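Trakenix is looking for patient people to teach a robot arm by remote control

Have you ever tried to teach somebody to tie a shoe and realized how much of it your own hands simply know? That is more or less the work we do here, and we would love some company. Trakenix is opening 15 paid places for demonstrators, starting in September, and you do not need any background in robotics to apply. Our best demonstrators so far have included a pastry cook, a retired piano tuner and a young man who had mostly driven forklifts.

You would sit at one of our stations with a hand controller and guide a simulated arm through everyday jobs – picking up a cup, setting it upright, moving it clear of the things next to it. The system, which we call Midach, records every movement you make, and our learning team uses those recordings to train the arm to do the job without help. A session lasts four hours with a good long break in the middle, and we ask for five sessions spread over the month. Your first one is all practice, so please don't worry about being clumsy. Everyone is!

We have collected 3886 demonstrations up to now, and the ones we treasure are the calm, unhurried ones. If you fumble, you say so, press the reset button and go again. You will start with the mug task, seen from the arm's own wrist, and move on to the drawer and the folding tasks once you feel at home with the controls.

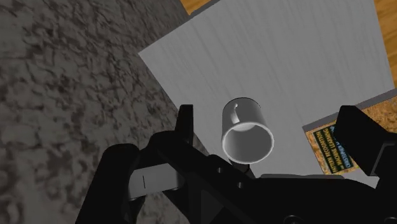 The mug task in the simulator, with the gripper open and a finger on either side.

You should be 18 or older, comfortable looking at a screen for a while, and able to get to our rooms in the Carvalho building. Left-handed people are very welcome – we have far too few of you. Glasses are fine. If fast-moving graphics make you queasy, tell us and we will set you up with the slower view.

To apply, write a few lines to Albane Huet at the Trakenix front desk by the end of July 2018. Tell her which sessions would suit you, mornings or afternoons, and something you are good at doing with your hands. She reads every letter herself and will call you back to arrange a visit.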